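From: Toàn Tôn
To: Zellcombe supper list
Date: 10/25/20
Subject: Re: towels and the big knife

Grethe Thorlacius wrote:

> Two questions before the next supper. Do we still need both
> kinds of dish towel on the serving table? The last wash bag
> had 25 in it and I would like to bring fewer. Also, where does
> the big knife go while people are setting up? Dawber says it
> lived in the drawer at Pletley but we don't have a drawer
> here. I can bring the Stovora tray if that helps.

Grethe,

Yes to both kinds, please. The gray ones with the thin white stripes are for drying and they stay folded. The yellow ones are for hands and spills and I don't care what shape they're in. When we had only one kind, people wiped the table and then dried glasses with the same towel. You could cut it to six gray and six yellow and we would get through an evening. The rest can stay in your closet until March.

The knife is a fair point. I'd like it out of the towels altogether.

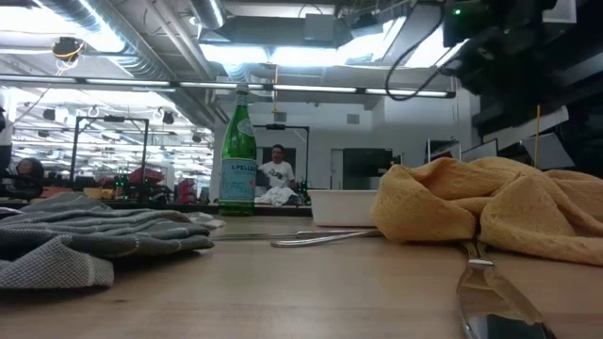

Toàn Tôn

The yellow towel is over on the right with the big knife coming out from under it, blade toward the near side of the table. Anyone who picks up that towel in a hurry is going to find the knife first. The long silver utensils lie flat in front of the white container and I would move those too.

What I suggest:

Knife on the Stovora tray, by itself, at the back of the table. So yes, bring the tray. If you still have the cardboard sleeve for the blade, bring that as well.

Long utensils in the white container if they will balance, otherwise next to the knife on the tray with all the handles pointing the same way.

Gray towels on the left, yellow on the right, with a gap between them for bottles. The S.Pellegrino can stay in the middle where it is. Please leave the caps on until people sit down. I would like a couple more bottles of water, any brand, and I can pick those up on my way over.

I don't want to buy a knife block. I looked at one and it was 93 dollars, and then we'd have to store it.

On washing, I can take the yellow towels this time if you do the gray. Mine come out a bit stiff but they're clean. Don't put the two colors in together, the gray picks it up.

One more thing for whoever sets up first: the key is back on the hook inside the side door. I'll be there by five with the water and the bread.

Toàn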